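Wanted: People Who Don't Believe Laundry Advice

Paid home study, September start, Dakbridge and nearby towns

Every bottle in the laundry aisle makes a promise. Softer in one wash. Fresh for weeks. Gentle on fibers, whatever that means. We are a small testing office in Dakbridge, and we have grown tired of reading these claims with no decent home results behind them. Lab results exist, of course. They come from perfect machines, measured water and people in white coats who never leave a wet load sitting overnight.

We want to know what happens in your house, with your machine and your bad habits. The study is called Konden, after the street our office is on. It will not change your life. It may tell us whether fabric softener makes bath towels worse at drying people, as half the internet swears it does and the other half swears it doesn't.
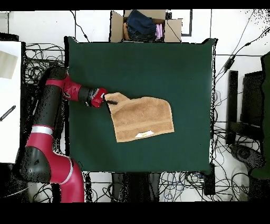

Towels are the whole subject of this round, so please don't write to ask about sheets or gym clothes. We will supply the set you test, and you will use them in place of your own for the length of the study. All of them are plain terry, nothing fancy. They are close to the tan one here, with a woven band near one end and a small white label by the edge. If you only like huge fluffy hotel towels, you may be unhappy with us.

What you would do

Wash the test towels once a week, on the same day each time. We suggest Thursday, but we don't much care.

Use only the product we send, in the amount marked on the cup. The bottles are plain and coded. You will not know what is in yours, and neither will the person answering your emails.

Fill in a one-page log after each wash. It asks for water setting, load size, drying method and how the towel feels to you. "Fine" is an acceptable answer. We would much sooner read "fine" than a paragraph written to please us.

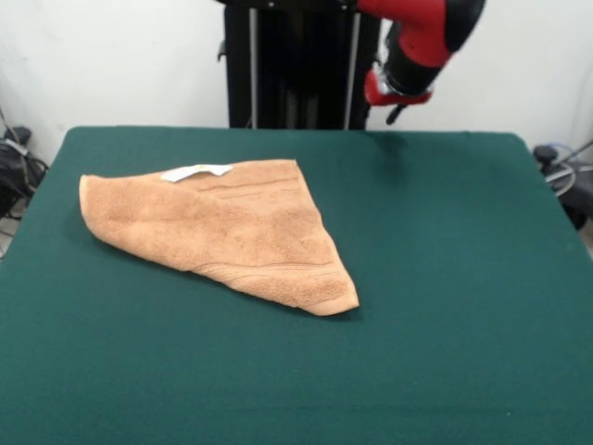
Bring the towels back to our office at the end, unwashed since the last logged wash. We weigh them, soak them, weigh them again and look at the loops.

Who we are looking for

We need 119 households. The last round, run under the name Pekora, drew 2344 sign-ups, and a good share of those people dropped out once they learned there was a log. Please read this page to the end before you apply.

You should be over 18, live within driving distance of Dakbridge, and have a washer you control. Shared laundry rooms are fine if you can pick your own settings. Hard water is welcome. Old machines are very welcome.

You should not work for a company that makes or sells detergent, softener, dryer sheets or towels. You should not sell cleaning products from home. If you run a channel or page about laundry tips, we would ask you to sit this one out as well, even if your tips are good.

People with skin conditions should talk to a doctor first. We can send the full list of ingredients straight to the doctor's office so that you stay in the dark.
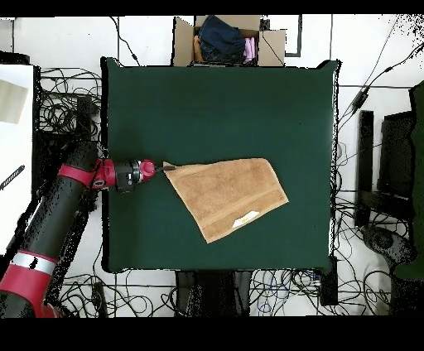 We are also not looking for true believers in either direction. If you already know that vinegar fixes everything, or that softener is poison, your log will probably say so, and we will have learned nothing except what you thought in August. Mild doubt is the ideal state of mind. So is not caring very much.

What you get

Payment is $200, half at the midpoint and half when the towels come back. Missing one log is forgiven. Missing three ends your part in the study, and you keep whatever you have been paid by then. You don't get to keep the towels, since the final test cuts them up.

There is no prize drawing and no free year of anything. We don't pass your address to anyone. 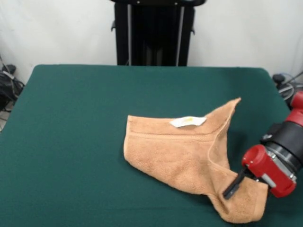 Who is paying for it

A fair question, and one you should put to any study. The money comes from Georgiev, a textile rental business that buys a lot of towels and would like to stop arguing about them. It sells no laundry products. It sees the results when you do, and our agreement says we publish them even if they are dull. The Pekora results were dull. We published those too.

How to apply

Write to the Konden desk at our Dakbridge office, or stop in any weekday between 10 a.m. and 4 p.m. Tell us what kind of washer you have, how you dry your towels, and how many people share your bathroom. Two or three lines will do. Please put reference 888 at the top.

We reply to everyone, though slowly. If we turn you down, it is most likely a matter of having too many front-loaders.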